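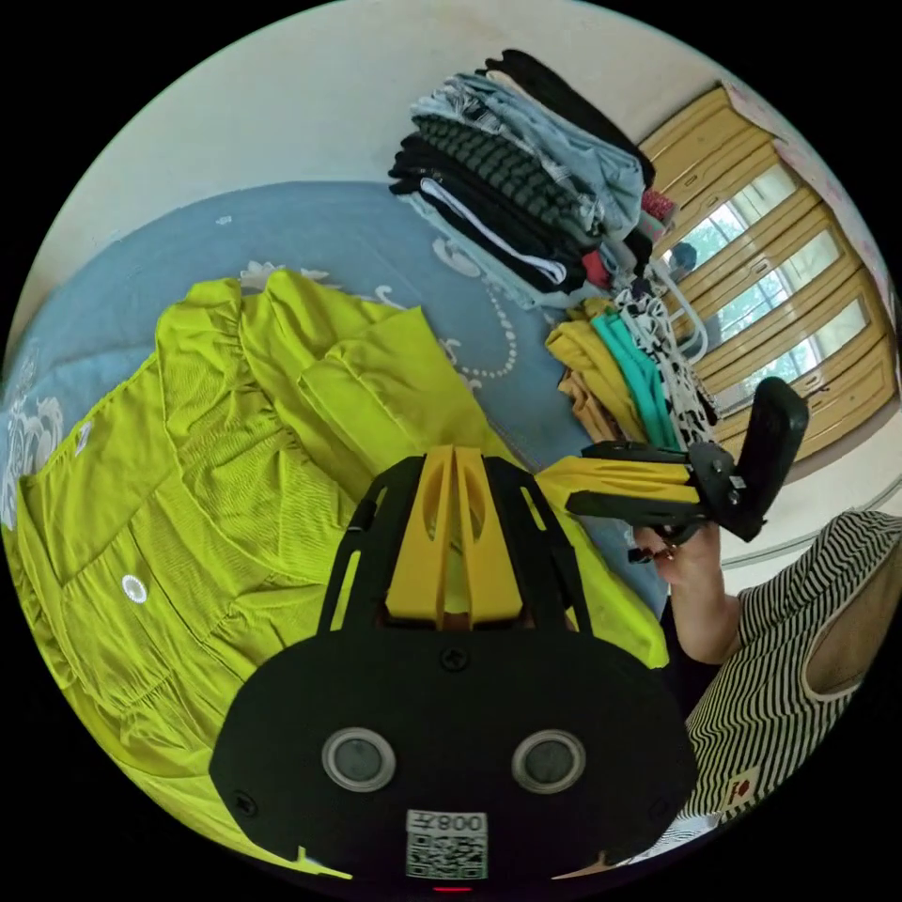

I have a theory that you can learn more about a person from how they fold a dress than from how they keep their kitchen. Anybody can wipe a counter. But hand someone a dress with ruffles, with tiers and gathers and a skirt that wants to go in every direction at once, and you'll see what they're made of in about a minute flat.

I fold mine on the bed. I always have, and I'm going to defend it, because I'm tired of being told to do it on a table. My neighbor Glória Sampaio is firmly in the table camp (she irons her pillowcases, so you know the kind of person we're dealing with) and she says a bed is too soft and everything slides around. Well, yes! It's soft, that's the whole point. You can throw the thing down, walk around it, smooth it out with both arms, and never once have a sleeve drop onto a floor you haven't swept. My kitchen table holds exactly one T-shirt and half of another before we hit the fruit bowl.

And a sheet is nicer to look at than a table. I like a printed one, flowers and curls and all that, the busier the better. I've heard people say you should fold on something plain so you can see what you're doing, but if you can't find a big ruffled dress on a flowered sheet then folding is the least of your troubles.

Now, ruffles. The folding boards are no help with these. I bought one, a Zenton, the plastic kind with flaps, and it's wonderful for shirts and completely useless for anything with volume. You lay the dress on it, you flip the flap, and the ruffles come puffing out the side like bread dough. I gave it two weeks. It lives behind the wardrobe now.

What I do instead is pretty simple. I hold the dress up by the shoulders and give it one good shake, then lay it face down and let the skirt fall how it likes. Then I go along each tier with my fingers and pull it down toward the hem, so they all lie in the same direction. Sides in to the middle, long and narrow. After that I roll it from the bottom, and I don't press. People press! They lean on it with their whole forearm like they're closing a suitcase, and then they wonder why the gathers look chewed when they put it on in April.

Glória says roll nothing, hang everything. I'd love to hang everything. I have one closet rail and it already bows in the middle, and a tiered cotton dress takes up the room of three sensible ones. Also hanging isn't as kind as people think. Leave a heavy skirt on a skinny hanger all winter and you get those two little bumps at the shoulders, like the dress is growing horns. I did buy a set of padded hangers from Vedero to keep the peace, and they're lovely, and they made the closet even fuller.

Where I'll give her some credit is on buttons. She always does up the top button before she folds, even on a dress she's going to wear the next day, and I used to think that was fussing. Then I started doing it, and the neckline does stay put. I haven't told her. She can read it here.

The other thing I feel strongly about is bright clothes. For years I put the loud ones at the bottom of the drawer, the yellows and the hot greens, with all the navy on top, and then in summer I'd dig around and wear navy. So I switched it. Bright ones go in last and sit on top, rolled up with the ruffles showing a bit, and I wear them on ordinary mornings to buy onions.

Anyway, I still have a pile to get through and the bed isn't going to clear itself before tonight. If you've got a way of dealing with tiers that doesn't involve a board or a table, write and tell me. Glória, you may write too, but keep it short.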